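Pratos, caixas e tampas: como se arruma a louça depois da refeição

Uma refeição deixa sempre duas espécies de coisas em cima da mesa: a louça que serviu para comer e a comida que sobrou. A louça segue para a lavagem e depois para o armário. A comida segue para um recipiente fechado. Este texto explica por que razão os objetos usados nestas duas tarefas têm a forma que têm e como se arrumam sem se partirem nem ocuparem demasiado espaço.

O prato

Um prato tem três partes: o fundo, a aba e o bordo. O fundo é a zona plana do meio, onde fica a comida. A aba é a faixa que rodeia o fundo e que costuma subir um pouco. O bordo é a linha exterior, onde o prato acaba.

A subida da aba tem uma função. Se o prato fosse completamente plano, o molho escorria para a mesa. Com a aba levantada, o líquido volta para o meio. Quanto mais funda for a cavidade, mais líquido cabe, e é por isso que a sopa se serve num prato fundo e o peixe num prato raso.

Por baixo, muitos pratos têm um anel saliente, chamado pé. O prato apoia-se nesse anel e o resto do fundo não toca na mesa. Passa o dedo pela parte de baixo de um prato de cerâmica e vais encontrar uma linha mais áspera. É a parte do pé que ficou sem vidrado, a camada lisa e brilhante que cobre o resto da peça. Se o pé levasse vidrado, podia colar-se à prateleira do forno durante a cozedura.

De que são feitos os pratos

Os pratos mais comuns são de cerâmica, de vidro, de metal ou de plástico. A cerâmica é barro cozido a uma temperatura muito alta. É dura, não se risca facilmente, mas parte-se quando cai. O vidro comporta-se de maneira parecida. O metal não se parte, mas aquece depressa e pode queimar os dedos. O plástico é leve e resiste às quedas. Em contrapartida, risca-se com a faca, e há plásticos que se deformam com o calor.

A cor pode estar na massa ou só à superfície. Quando está na massa, um risco não a faz desaparecer. Quando está à superfície, a zona riscada mostra o material que existe por baixo.

A cor também serve para organizar. Numa cozinha de escola, por exemplo, pode combinar-se que os pratos de uma cor são para o lanche e os de outra cor são para o almoço. A regra só funciona se todos usarem a mesma. 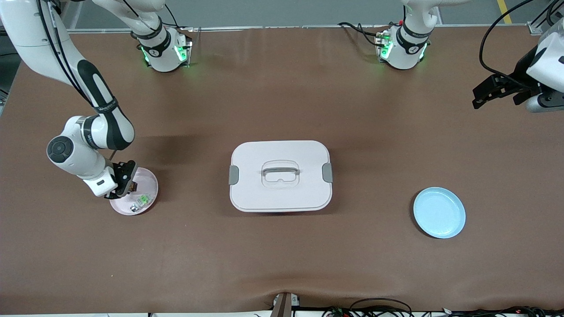 Página alterada pela última vez em May 9, 2020

Um prato cor-de-rosa, uma caixa branca com tampa e um prato azul-claro, postos mais ou menos em fila, chegam para perceber o problema principal da arrumação. Os dois pratos podem partilhar o mesmo lugar no armário. A caixa precisa de um lugar próprio.

Por que razão os pratos se empilham

Dois pratos iguais encaixam um no outro. A parte de baixo do segundo entra na cavidade do primeiro, e a altura da pilha cresce muito menos do que a altura de um prato inteiro. Uma experiência simples mostra isto:

Material: 5 pratos rasos iguais, de plástico, e uma régua.
Passo 1: mede a altura de um prato pousado na mesa e escreve o valor.
Passo 2: multiplica esse valor por 5.
Passo 3: empilha os pratos e mede a altura da pilha.
Passo 4: compara os dois resultados.

A pilha verdadeira é mais baixa do que a conta previa. A diferença é o espaço que se poupa com o encaixe. Repete a experiência com pratos de tamanhos diferentes. Se o maior ficar em baixo, a pilha é estável. Se o maior ficar em cima, abana com um toque leve.

Há um limite para a altura. O prato de baixo suporta o peso de todos os outros, e uma pilha alta é difícil de levantar. Na cozinha da escola de Husuvthorpe, a regra afixada na porta do armário é de 10 pratos por pilha, com os mais pesados na prateleira de baixo.

A caixa com tampa

Uma caixa para guardar comida tem duas peças: o corpo e a tampa. O corpo segura os alimentos. A tampa impede que a comida seque, que entre pó e que os cheiros passem de um alimento para outro.

Existem vários tipos de tampa. A mais simples fica só pousada e sai se a caixa tombar. A tampa de pressão tem um rebordo que abraça o bordo do corpo e se prende quando se carrega em toda a volta. A tampa de abas tem peças laterais que dobram para baixo e fazem um estalido ao fechar. Algumas têm ainda uma junta, que é uma tira de borracha ou de silicone metida numa ranhura. Quando a tampa fecha, a junta fica apertada e tapa as folgas por onde o líquido poderia sair.

As caixas fechadas não encaixam umas nas outras como os pratos. Podem pôr-se umas sobre as outras, se as tampas forem planas, mas cada uma acrescenta quase toda a sua altura. Para poupar espaço, as caixas vazias guardam-se abertas, com os corpos metidos uns dentro dos outros e as tampas de pé, ao lado.

Guardar as sobras

A comida que sobra deve ir cedo para o frigorífico. O intervalo entre os 5 e os 60 graus Celsius é conhecido como zona de perigo, porque é aí que as bactérias se multiplicam mais depressa. Acima desse intervalo, muitas morrem. Abaixo, multiplicam-se devagar. O frio não limpa a comida — apenas atrasa o estrago.

Como regra, os alimentos cozinhados não devem ficar mais de 2 horas fora do frigorífico. Uma camada baixa de comida arrefece mais depressa do que uma camada alta. Por isso, é preferível dividir uma panela grande de arroz por várias caixas pequenas. Pede a um adulto que trate da comida ainda quente.

Convém escrever a data numa etiqueta e colá-la na caixa. Numa caixa opaca, a etiqueta deve dizer também o que está lá dentro.

A ordem de trabalho

1. Passar as sobras para a caixa e fechar a tampa, carregando em todos os lados.
2. Raspar os restos dos pratos para o lixo orgânico.
3. Juntar os pratos do mesmo tamanho.
4. Levar os pratos para o lava-loiça, segurando-os com as duas mãos.
5. Limpar a mesa, do fundo para a frente.

Depois da lavagem, os pratos têm de secar antes de serem empilhados. A água presa entre dois pratos demora muito a evaporar. O escorredor mantém os pratos de pé e separados — o ar circula dos dois lados e a água desce até ao tabuleiro.

Palavras deste texto

Aba: faixa que rodeia o fundo do prato.
Junta: tira flexível que veda uma tampa.
Pé: anel saliente na parte de baixo de um prato.
Vidrado: camada lisa que cobre a cerâmica.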